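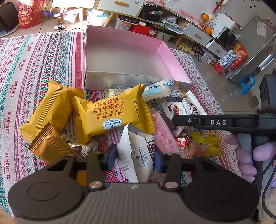
Mixed single-serve packets and an open box on the sorting cloth.

Snack Box Packing: Frequently Asked Questions

Applies to the Mokitz mixed box, standard size. Last revised July 2023.

What is a mixed box?
A mixed box is a shallow, open rectangular box filled with individually wrapped snacks of different types. It is meant for a shared table, a break room or a guest room. Items are not repackaged. Every packet goes in with its own wrapper, its own seal and its own printed code.

What size of box should I use?
Any shallow box with straight walls will do, provided the longest packet lies flat on the base without bending. Wrapped waffle sandwiches are usually the longest item, so measure against one of those. The standard box has a floor area of 572 square centimeters. Deeper boxes can be used, but small items sink to the bottom and are found last.

Does the box need a lining?
No. Wrapped food does not require one. A box with a smooth inner face is easier to wipe than bare board, and a pale inner wall makes it easier to spot crumbs from a damaged packet.

Why should I empty the box completely before repacking?
Old stock left in the corners tends to stay there through several refills. Take everything out, wipe the base, let it dry, and treat the old packets as new arrivals. They go back in only after their dates have been read.

What surface should I sort on?
A table with a cloth over it. Glossy wrappers slide on bare tabletops, and small chocolate packets end up on the floor. A woven or textured cloth holds them in place. Pattern is a matter of taste, although Brigitta Strebel, who wrote the first version of this page, prefers plain cloth on the grounds that small print is easier to find against it. Gunther Gerlach has used a striped one for years without difficulty.

In what order should items be packed?
1. Long, rigid packets (waffles, wafer bars) flat along the base.
2. Bread and soft cakes upright against one long wall.
3. Nut packets in the remaining floor space.
4. Chocolates and other small packets on top.
Steps 3 and 4 can be swapped if the nut packets are large.
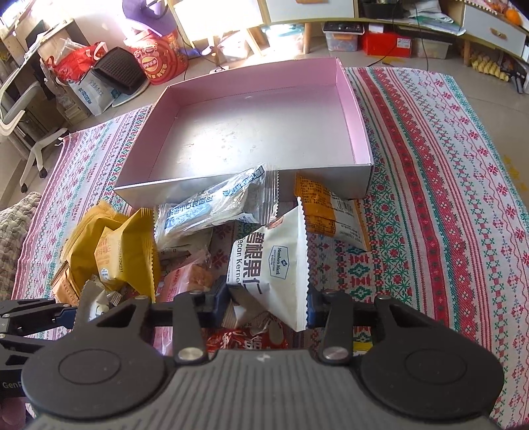
Nuts are the item we receive the most questions about, mainly in relation to weight and allergens. A sealed nut packet is dense for its size and should not rest on bread or on a filled waffle. It should also be easy to identify without opening or turning it. Pecan kernels in a white packet with the name printed in both Chinese and English, like the Member's Mark one near the front of the pile, meet that requirement for most readers. If the name appears in one language only, write the other on a small sticker and place it away from the date code. Keep nut packets together in one part of the box so that a person avoiding them can see where they are.

How do I keep bread from being crushed?
Stand the bag on its edge against the wall of the box and leave a finger's width of space in front of it. Do not press the air out of the bag, as the air protects the contents. If the bread is taller than the wall, let it lean outward slightly. Bread should be the last item moved when the box is carried to another room.

Where is the date code?
On wrapped bars and waffles it is often printed close to one of the crimped ends, and may run at a right angle to the rest of the text. On bags it is more often on the back, beside the seam. Some codes combine a date with a batch or line number, so read the whole string before deciding which part is the date. A printed date may be the date of production, the date of expiry or both. Where the wrapper does not say which, keep the outer bag until the stock is finished.

Can sweet and savory items share a box?
Yes, if all packets are sealed. Salted egg yolk waffles count as sweet for packing purposes, despite the name. Strongly scented items such as dried fish or chili snacks should go in a separate box. The wrapper contains most of the smell but the board will absorb what remains.

How many packets fit in a standard box?
This depends on the mix, so we specify weight instead. The limit is 1,044 grams of contents. Above that figure the base bows when the box is lifted by its ends. Damian Fankhauser tested the Loltach board at 2,775 grams and the corner joints opened. The Delić board has not been tested.

Where should the spare stock be kept?
In a lidded storage box, in a cabinet or under one, away from radiators and direct sun. Stock should not stand on the floor for longer than it takes to unpack. Keep fresh fruit separate from the wrapped stock, and check it more often.

What should I do with empty wrappers and torn packets?
Put a small bag or tray beside the sorting table before you begin. Empty wrappers lying among full packets are easily packed by mistake. A packet with an open seal is discarded, even when the contents look sound. A packet that is only creased can be used, but place it on top so that it is eaten first.

How often should the box be refilled?
When the base is visible over half of its area. Topping up daily is not recommended, as it buries the older packets. In the Gralville office, a full box lasts between four and six working days.

Can I get the packing order as a printed sheet?
Yes. Jolene Sheehan keeps the current sheet and the sticker templates. The stickers come in rolls of 200. Sheets dated February or earlier list bread as the first item and should be thrown away. Corrections to this page go to Lukian Hordiienko.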